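Skarwood Community Help > Perception and Planning > Solved

Wrist camera depth is garbage near a shiny rail, planner keeps inflating it into a wall

Asked by Elvia Hinojosa
February 1, 2022

Hello everyone, and sorry in advance for the length, I tend to write the way I talk. I've been reading this forum since July and I have learned most of what I know about planning from it, so thank you for that before I even get to my problem.

I'm working on a kitchen task with a single arm and a wrist camera. Software side is Flirkum for the perception pipeline (depth filtering, voxel map) and Trummer for the motion planning. The job sounds simple. The arm has to come in close to a kitchen backsplash and take hold of things kept near a dark bronze rail, then back out without bumping anything. I can do the first half by teleoperation all day long. It's the planned version that makes me want to go lie down.

My trouble is the rail. It's round and glossy and nearly black, with bright highlights running down it, and behind it is white marble. Once the wrist gets in close, the depth on the rail comes apart. Part of it reads as if it were back at the marble, part of it reads as if it were floating in front, and the voxel map faithfully stores both. After a few updates I have a thick lumpy slab where a thin cylinder ought to be. Trummer looks at the slab, decides there is no way through, and gives me "no valid goal state" over and over.

Things I have tried already:

Turning the confidence threshold up. The floating points go away, and so does most of the rail, and then the planner happily sends the fingers straight through where the rail is. I caught that one in simulation, thank goodness!

Turning the voxel decay down to 12 frames. Helped a little with the slab, but the map flickers and the planner gets a different answer every time I ask it.

Raising the planner's sample limit from 500 to 1000. Slower, same error.

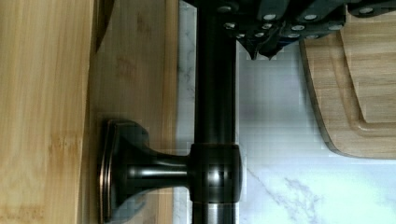

I also wondered about the lighting, and I did try pulling the under-cabinet lights down as low as they go. The highlights got dimmer and the depth got a bit better on the mounting bracket, where the shape is squarer, but the round part stayed as bad as ever. And I can't really ask for a dark kitchen in the final setup, that wouldn't be fair to whoever is cooking in it.

One more thing that may or may not matter. The color stream is compressed before it reaches the perception machine, and I see square patches in the plain white marble. I don't know if that reaches the depth side or if it's only ugly to look at.

So my question is, do I keep fighting the sensor, or is there a sensible way to tell the map "there is a cylinder here, please believe me" and have it leave that region alone? I would love to keep the map live for everything else, because the things people keep by the rail get moved.

Thank you so much for reading this far.

Elvia

3 answers

Answer from Yoga Usage note: accepted by the person who asked
Yoga Yusof

Hi Elvia, welcome, and please don't apologize for the length. I'd much rather have a long question with the settings in it than two lines and a shrug.

Stop fighting the sensor. I spent most of a winter on a very similar problem with a chrome faucet, and I got there in the end by doing what you describe in your last paragraph. The rail is screwed to the wall. It isn't going anywhere, so there's no reason to rediscover it from bad depth on every single frame.

What I would do, in this order:

Measure the rail with a caliper and a tape, and add it to the Trummer planning world as a fixed cylinder. Give each bracket its own box, a touch bigger than the real thing. People forget the brackets! They stick out past the bar at the base and that's the bit your knuckles find.

Then in Flirkum, add an exclusion region around the cylinder so that depth points inside it are thrown away before they get to the voxel map. The setting is under map filters, and it takes the same pose you gave the planner. Make the region a little fatter than the cylinder, and make it fatter toward the camera than toward the wall, as your floating points will mostly be on that side. Don't go wild with it, because anything else inside that region becomes invisible to the map too, and you said you have things living near the rail.

Put your decay back to whatever it was before. 12 frames is very short for a wrist camera, and I suspect that's half of your flickering. I run 42 and I've been quite happy there.

Put the sample limit back to 500 as well. If the goal is inside an obstacle, more samples only means waiting longer for the same bad news.

The piece that took me longest was getting the cylinder in the right spot. If your hand-eye calibration is off by even a few millimeters, the rail in the planner and the rail in the kitchen are two different rails, and your exclusion region will miss the junk you want it to remove. I registered mine on the bracket instead of the bar. A square flange has corners you can find in the color image, and the bar has nothing along its length to hold on to, so the fit slides up and down. You mentioned the bracket depth is better for you too, so that's a nice sign.

About the compression, I'd look at which stream your depth is computed from. If your depth comes off the camera already computed, then the squares in the color are mostly a cosmetic problem, though they can bother the corner finding I just described. For the registration step I'd switch to uncompressed color for a moment, grab what you need, and switch back.

Let us know how you get on!

Comment from Elvia Hinojosa
Yoga, thank you, thank you. The exclusion region did it. I had the bar in the planner within the hour and then spent the whole rest of the day on the calibration, exactly as you warned me. The slab is gone and I'm getting plans on the first try for most goals. A few close to the lower bracket still fail but I think my box is too generous, I was feeling nervous when I typed it in.

Comment from Yoga Yusof
Lovely news. Shave the box down a little at a time and check it in simulation between changes.

Answer from Marek Ondrejka

Have you tried the Filtberg plugin? It does hole filling on shiny stuff. Worked for me on steel bowls. You'd need to update Flirkum first I think.

Comment from Souad Lamrani
Careful with this one for a rail in front of a wall. Hole filling borrows depth from the neighbors, and if the neighbors are marble you get marble. Bowls are wide so you don't notice it so much.

Comment from Marek Ondrejka
Fair enough, I only had bowls.

Answer from Parviz Ebrahimi

Yoga's answer is the one to follow and I only want to add a bit for those who find this page later with a slightly different kitchen.

If you can't measure the rail beforehand (we have to work in several kitchens, so we can't), you can do a short registration pass when the arm starts up. Stand the wrist well back, where the depth on a dark bar is sparse but at least not contradictory, take views from a few angles, and fit a line to the points with the radius held fixed. Let the fit choose position and direction only. If you let it choose the radius as well it will hand you something the size of a drainpipe and be very confident about it.

Fit the backsplash plane first and require the bar to be parallel to it. That one constraint cleaned up our results more than anything we did to the depth. If the surface behind changes partway, wood on one side and stone on the other for instance, check that you haven't fit your plane across the step between them. We lost a good while to that, with a plane that was tilted by a hair and a bar that slowly sank into the wall as you went along it.

And Elvia, keep a slower speed limit in that region even now that it plans nicely. We have ours drop whenever any link is close to a fixed object that the live map isn't allowed to see. The exclusion region is a blind spot that you put there on purpose, and if a person hangs a ladle in it the map will not tell you. We also watch the wrist force reading on the way in and back out along the same path if it climbs.

Comment from Elvia Hinojosa
Parviz, this is so helpful, I hadn't thought about the ladle at all. Is the speed drop something Trummer does for you, or did you write it yourselves?

Comment from Parviz Ebrahimi
We wrote it, it's a small wrapper that scales the trajectory timing after planning. I'll ask if I can post it. It still has some of our own paths hard-coded so give me a little time to tidy up.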